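Opinion
Count the blurred ones too
Gebremedhin Fikre
Jan 9, 2018

In our field we like to publish one number. The gripper picked so many objects out of so many, and the number is high, and the paper is accepted. I have written such papers myself, and I think we should stop writing them in this way.

My complaint is about what is removed before the counting begins. In the Nurkolley trials we recorded 1,180 grasps of household packages. Of these, 194 were taken out by a filter because the wrist camera gave an image with too much blur. The filter was my own idea. It seemed clean and reasonable, and for several months I did not look at what it had thrown away.

When I finally looked, I found mostly soft packages. A rigid box keeps its shape between the fingers and it gives a sharp image soon after the motion. A bag of film folds, and it shines, and the print on it turns into lines.

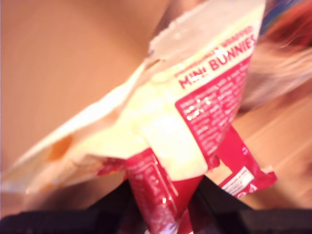
Hägglund read a draft of this text and did not agree: a blurred image has no reliable label, so keeping it only teaches the network our own guesses, and it would be better to move the arm more slowly and record again. I accept the first half. A person who labels such an image may be able to read the big letters on a MINI BUNNIES bag and nothing of the small text beside them. But a label does not need to be complete to be useful. "Held by the gripper, soft, folded" is already a label.

About the slow arm I am less patient. With a slow arm we measure a slow arm, and no warehouse will buy one.

In February we will repeat 200 of the grasps with the filter switched off, and report soft and rigid packages in separate columns. I expect that our number will go down. I would ask reviewers to read both columns before they compare us with a paper which has only one – and to ask the authors of that paper how many images they deleted.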